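3. Oiling and Curing the Top

Applies to Skutitz solid and veneered tops, desk and bench sizes. If yours came with the Lau hardwax kit read section 4 instead, the timings are different.

Before you start

Unpack the Ullix oil and let it sit in the room overnight. Cold oil drags. Check the lid code, should end in 421. Anything else is the outdoor mix, send it back to Distodo for a swap, don't open it.

You need: oil, 6 lint-free cloths, grey pad, 240 paper, gloves, a metal can with a lid, water.

CAUTION: Oily rags can catch fire on their own. Never ball them up, never drop them in the trash. Into the can, cover with water, lid on, outside.

Sanding

1. Top off the legs if you can. Four bolts, keep the washers.
2. Wipe down dry. No water yet.
3. Sand with the grain, light pressure. Never across, you'll see every scratch once the oil goes on.
4. Veneered tops: hand sanding only, a few passes and stop. The veneer is thin and we can't replace it under warranty if you go thru.
5. Break the edges with a folded bit of paper. Corners too.
6. Vacuum, then wipe with a dry cloth. Then vacuum again.

Note: underside gets oil as well. One coat is fine. Skip it and a solid top can cup, usually in the first winter.

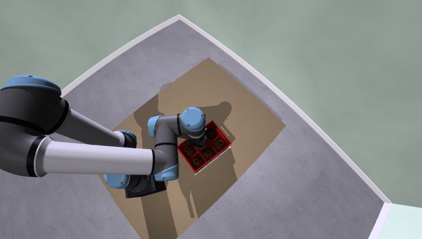 First coat

1. Stir, don't shake. Bubbles leave pits.
2. Pour a small puddle in the middle and spread it out with the grey pad. Thin. Thinner than that.
3. Work with the grain, end to end, no stopping halfway.
4. Wait 6 minutes. Dull patches? Add a little there.
5. Wipe off everything that hasn't soaked in. Fresh cloth. If it feels sticky your not done wiping.
6. Leave overnight, window open a crack.

Second and third coats

Same again, less oil each time. Grey pad between coats, barely any pressure, dust off after. 3 coats total for a desk. Benches that see hot pans or wet glasses, add one more.

In July or any humid spell give each coat a full extra day. Press a knuckle on it, if it drags, wait.

Curing

Light use after the last coat feels dry. No mats, no monitor stands, nothing with rubber feet for three weeks. Rubber leaves rings and they don't come out without sanding.

CAUTION: Don't speed it up with a heater or hair dryer. Skins over on top, stays soft underneath.

Spills before the cure is up: blot, don't rub.

Questions on finish go to Liên Hà at the Skutitz parts desk, mornings only. Have the lid code ready and say if the top is solid or veneered.

Refitting the legs: see section 5.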